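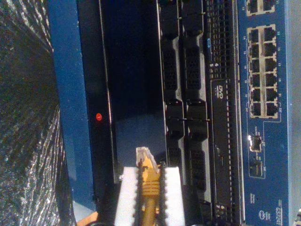 I have been promising myself for most of a year that I would sort out the little rack in the back room, and this September I finally ran out of excuses. It started small, as these things do: one switch, one secondhand server, and a cable or two that I meant to tidy up later. Then later went by, and I found I couldn't tell you which cable went where without tugging on one and seeing what wiggled (please don't do this, by the way). So I made a pot of coffee, put on some old clothes, and decided that this time every run would get its own color. Yellow is for the line between the server and the switch, and I'm so pleased with that choice, because up against all those black drive trays and the blue of the switch you can find it in a second, even with bad light and no glasses on.

I bought the server from a fellow in Badcombe who was clearing out an office, and I named it Puno, after a place I've wanted to visit since I was about twelve. The switch is called Usuga. Yes, I name them all! It makes the notes so much easier to read, and it's a good deal nicer to write "Puno needs a new fan" than to write out a string of letters and digits.

What I like best about Puno is the row upon row of drive bays. I don't fill anywhere near all of them, and I may never, but the caddies have that chunky feel that a lot of newer gear has lost, and there are little white numbers printed by the bays, so when my notes say the photos live on number 5 I can walk over and put my finger on it. It even has a DVD drive. I had a shoebox with 300 discs in it, mostly family pictures and a few concerts I taped off the radio and copied over years ago, and I've been feeding them in a handful at a time, usually while dinner is in the oven. I'm keeping a list in a notebook, with a star next to the ones that need a second try.

The next job was the cables themselves. I'd been buying whatever length was on sale, and of course that meant everything was too long and ended up in a big nest at the bottom. Now I measure with a piece of string first, following the route the cable will really take, and then I add a hand's width so it can move a little. I left the yellow one with some slack on purpose, so I can get at the gear underneath it without unplugging anything.

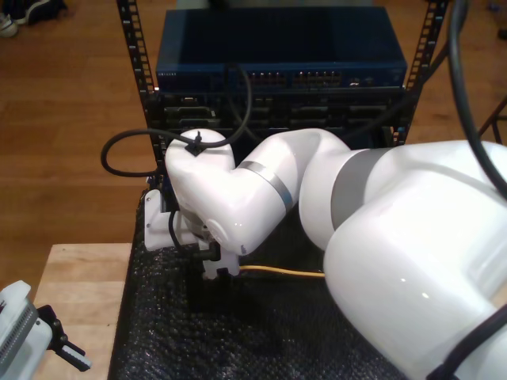

What's left on the list

Labels, first of all. I have a roll of the wraparound kind and I want one at each end of every cable, with the port number and the name of the machine. I did this once before, at our old place in Vellby, and then moved everything two weeks later, so I'm going to let the layout settle before I start writing.

After that comes the dust. Those perforated fronts are lovely for airflow and terrible for lint, and I've got a soft paintbrush set aside just for them. And there are still 397 files from the old computer sitting in a folder called "misc," which I'll get to when the evenings are longer.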